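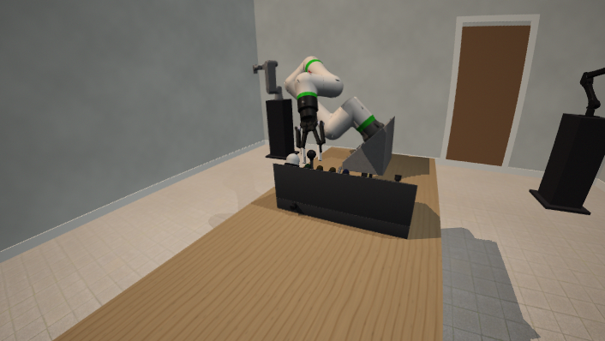

Saturday, gone two in the morning. Drummond awake again. Boots on the wrong feet of the bed, he always checked – left on the right, right on the left.

At Clerkton they'd held the bridge for 12 days. Innes had the radio. Innes had the last of the tea too, and wouldn't share it, the sod.

"You're shouting," said his wife. Flat voice, she'd said it a lot.

"Was I?"

"Names. Same ones."

Down to the kitchen. Kettle on. The rain sounded like gravel thrown at a truck, so he turned the tap on full to drown it. The army had sent a form in January. Section 2, describe the event in under 100 words. He'd got as far as Irkelano, which he probly spelt wrong, and then teh pen had stopped.

He sat. Picked it up again.

Innes wouldn't share the tea, he wrote. Then he did. I had the cup in my hand when they hit us.

Upstairs the floor creaked. She was coming down.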